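## 箱みかんとの付き合い方、あるいは十二月の敗北について

文・Arif Pattinasarany

今年も箱で買ってしまった。

毎年、今年こそ袋で買おうと思っている。ひとり暮らしに近い生活をしている人間が、みかんを箱で抱えて帰る理由はどこにもない。それなのに十二月の商店街で、トラムステッド青果(看板の表記はTrumstead)の店先に積まれた箱を見ると、頭の中で妙な計算が始まる。袋入りをちまちま買い足すより、箱のほうが一個あたりは安い。だから箱を買えば得をする。この計算には、途中で傷ませて捨てる分がなぜか入っていない。

値段のことを言えば、今年の箱は前の年よりきっちり1000円高かった。店主に聞くと「夏がねえ」と言って空を見た。春に聞けば「冬がねえ」と言うので、この人から気候以外の説明が出てくることはまずない。高いですねと言いながら財布を出した私も、説明を求める立場にはあまりいない。

うちまでは坂と階段で、階段は76段ある。引っ越してきた年に数えて以来、段数だけは忘れられない。みかんの箱を持っていると、途中で必ず近所の誰かに会う。「いいですねえ、みかん」と言われるので、踊り場で箱を開けていくつか渡す。荷が軽くなって助かるのだが、渡した相手が翌週ゆずを持ってくることがあり、こうなると収支がわからなくなる。

### 箱を開けたら、まず底を見る

ここから少し役に立つ話をする。以前この欄で「みかんの保存」について読者からお便りをいただき、私が「涼しいところに置きましょう」とだけ答えたところ、涼しくない返事が届いたことがある。反省して、今回は手順を書く。

箱みかんは下から傷む。重みがかかるし、空気も動かない。買ってきたらその日のうちに全部出して、底にあったものを先に食べる。わかっていても、人は上からきれいなのを取る。私も取る。そして年が明けたころ、底のほうから青い粉をまとった何かを発掘し、箱ごと無言でベランダに出す。

出したみかんは、ヘタを下にして並べ直す。ヘタのまわりは皮がしっかりしているから、そちらで重さを受けてもらうわけだ。段と段のあいだには新聞紙を敷く。新聞を取っていない家は、この会報で代用していただいてかまわない。書き手としては複雑だが、読まずに捨てられるよりは働いている。

重ねるのは二段までにしておく。箱のふたは開けておき、置き場所は暖房の入らない廊下か玄関。うちの玄関は狭く、箱を置くと靴が置けないので、十二月はだいたい靴のほうを重ねている。

ひとつでもカビたものがあれば取り除き、接していたものも拭いて早めに食べる。「そこだけ切れば大丈夫」と言う人は親戚にひとりはいるが、やわらかい果物では見えているところだけがカビとは限らない。親戚には黙って別のを渡すとよい。

### 揉むか、揉まないか

みかんは揉むと甘くなる、という説がある。子どものころから聞かされてきたし、うちの編集部にも熱心な信者がいる。昼休みに窓ぎわで黙々と揉んでいるので、声をかけづらい。

揉んで傷んだところを治そうとして酸が使われるのだ、という説明も聞いた。ありそうな話だ。ただ、自分で試したかぎりでは、揉んだみかんは生ぬるくなり、白い筋がよれて、剥くときに汁が飛んだ。甘いといえば甘い。揉んでいないほうも甘かった。もともと甘い箱だったのだと思う。

箱買いの人にとって大事なのは、揉んだらその場で食べるということだ。揉んでから箱に戻すのは、隣人に対してもみかんに対してもあまり感心しない。

酸っぱい箱に当たってしまったときは、数日ほうっておく。それでも酸っぱければ焼く。魚焼きのグリルで皮に焦げ目がつくまで焼いて、熱いうちに剥く。指先が熱いのと、部屋じゅうがみかんの匂いになるのとで、酸っぱさへの関心が薄れる。これを「甘くなった」と呼ぶかどうかは各自にお任せしたい。

### ジャムという逃げ道

食べきれないとわかった時点で、人はジャムを考える。私も考え、皮と薄皮を取った実を計ったら755グラムあった。剥く前はずいぶんあった気がしたので、はかりを疑って二度のせ直した。はかりは正しかった。

砂糖は実の重さの半分にした。弱火で煮て、とろみが出たらレモンを絞る。書けば二行で済む作業に、午後が丸ごと消えた。薄皮を剥く仕事が長いのである。途中からラジオをつけ、そのうちラジオの内容も覚えていない。できあがったのは小瓶に二本で、一本は味見でなくなった。

チェゾテッティ(Cesotetti)の鍋なら焦げつかないと聞いて去年買ったが、焦がす人間が使えば焦げる。鍋の名誉のために書いておく。

アクバリ食堂(Akbari)では、この時期になると剥いたみかんを玉ねぎと和えた小鉢が出る。50円足すと定食につけてもらえる。塩と油と、少しだけ酢。最初に見たときは冗談かと思ったが、翌日も頼んだ。剥くのが苦でなければ、ジャムよりずっと早く減る。ミニトマトを足しても合う。 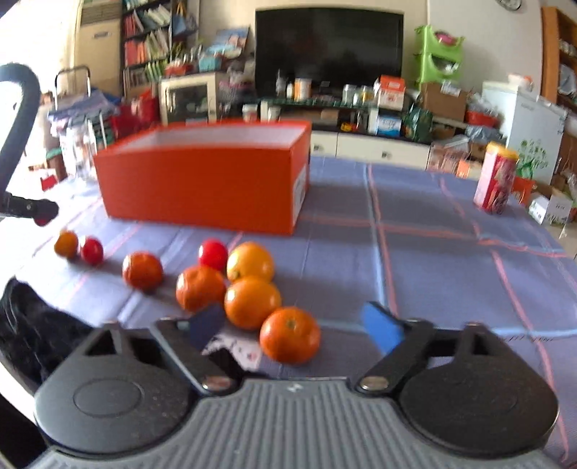 *みかん、オレンジ、小さなトマト。青紫の布の上で。*

トマトの話が出たついでに、果物かごに入れていいのかという問い合わせにも答えておく。入れていい。叱る人はいない。ただし完熟したトマトは足が早いので、みかんの下敷きにすると先に降参する。並べるなら平らに、ひとつずつ離して置いたほうが長持ちするし、どれが怪しいかもすぐわかる。

りんごは別の部屋にしてください。りんごから出るガスでまわりの果物の熟れるのが早まるためで、去年それを知らずに同じ箱に入れ、どちらも早々にやわらかくした。相談してくれればよかったのにと店主に言われたが、相談していたらまた空を見られたはずだ。

皮は干してネットに入れ、湯船に浮かべると匂いがいい。肌の弱い人は少なめに。農薬が気になる人はよく洗ってから。面倒な人は普通に捨てる。私は三年続けて皮を干し、三年続けて干したまま春を迎えた。ざるの上でからからになっているあれを、家族は「作品」と呼んでいる。

さて、階段の上のプリルトベルグ集会室(Pliltberg)では、今月も夕方五時から持ち寄りのお茶の会がある。参加費は要らないので、余っているものを何か持ってきてください。昨年は全員がみかんを持ってきて、帰りには全員が他人のみかんを持って帰った。今年は誰かせんべいをお願いします。

私はみかんを持っていきます。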